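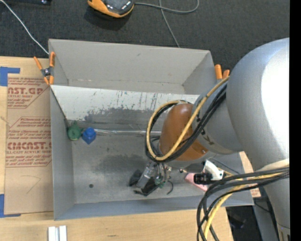

Bin-Picking: Planner verwirft gültige Griffe in der Ecke

Zuletzt aktualisiert: 8. Feb. 2025

kabelbaum_k
Wir betreiben den Tai-Planner mit der Griffbewertung von Rirklow. Objekte in der Bodenmitte sind unkritisch. Liegen zwei Teile nebeneinander in der hinteren linken Ecke, liefert der Planner in den meisten Zyklen »no valid grasp«, obwohl die Bewertung Kandidaten über dem Schwellwert ausgibt. Im letzten Nachtlauf waren es 729 Zyklen, davon 150 mit diesem Abbruch. Die Schräge ist als Ebene im Kollisionsmodell hinterlegt, die Wände als Boxen. Jemand eine Idee, wo ich anfangen soll?

nullraum
Padding der Kollisionskörper? Der Default ist für Ecken zu groß. Bei uns standen 7 mm drin, damit kommt man an keine Wand heran.

kabelbaum_k
Steht auf 2 mm. Habe es testweise auf null gesetzt, Abbruchrate kaum verändert.

pfadplaner_ost
Dann ist es nicht das Padding, sondern das Armmodell. Das Kabelpaket läuft am Handgelenk in einer großen Schlaufe außen um die Haube. Wenn das im URDF als Zylinder um das letzte Glied steht, kollidiert der Zylinder bei jeder geneigten Pose mit der Rückwand. Dazu kommt der Halter mit dem schwarzen Block neben dem Greifer. Ist der modelliert?

kabelbaum_k
Halter ja, als Box. Kabel als Zylinder, richtig geraten.

nullraum
Kabel würde ich gar nicht modellieren. Die geben nach.

pfadplaner_ost
Sie geben nach, bis eine Schlaufe an einer Klemme hängen bleibt. Am Rand sitzen Federklemmen, deren Griffe stehen nach oben. Sind die in der Szene?

kabelbaum_k
Nein.

pfadplaner_ost
Dann zuerst die Klemmen eintragen, danach den Zylinder durch drei oder vier Kapseln entlang der Schlaufe ersetzen. In der Reihenfolge, sonst wird es teuer.

messrauschen
Ich halte das für die falsche Baustelle. Am Fuß der Schräge läuft ein glänzender Streifen, und die Beschichtung darüber ist unten abgenutzt. An solchen Stellen liefert unsere Tiefenkamera Ausreißer von mehreren Zentimetern. Wenn die Punktwolke in die Occupancy Map geht, steht dort eine Phantomwand direkt neben den Teilen. Schau dir die Voxel an, bevor du am URDF schraubst.

nullraum
Er hat die Schräge doch als Ebene drin.

messrauschen
Das eine schließt das andere nicht aus. Bei Tai wird die Map per Default zusätzlich ausgewertet – steht in der Doku an einer Stelle, die man leicht überliest.

kabelbaum_k
Map war tatsächlich aktiv. Entlang der Naht belegte Voxel, teilweise über den Objekten. Habe den Bereich der Box maskiert und die Klemmen als Kollisionskörper ergänzt. 800 Zyklen in der Simulation mit aufgezeichneten Punktwolken: Abbrüche in der Ecke deutlich seltener, aber nicht weg. Der Rest sind die geneigten Posen, also doch der Zylinder.

pfadplaner_ost
Sag ich ja.

messrauschen
Der größere Anteil war trotzdem die Map.

hulport_nutzer
Frage am Rande: Hulport exportiert Kapseln im Moment nur als Mesh, die Kollisionsprüfung wird damit spürbar langsamer. Gibt es einen Weg, die Primitive zu erhalten?

pfadplaner_ost
Über Stastbridge exportieren, dort bleiben Primitive erhalten. Einheiten prüfen, der Export schreibt Millimeter.

kabelbaum_k
Kapseln kommen nächste Woche. Die Maske ist vorerst statisch, bei verschobener Box stimmt sie nicht mehr. Hat jemand das an die erkannte Boxpose gekoppelt?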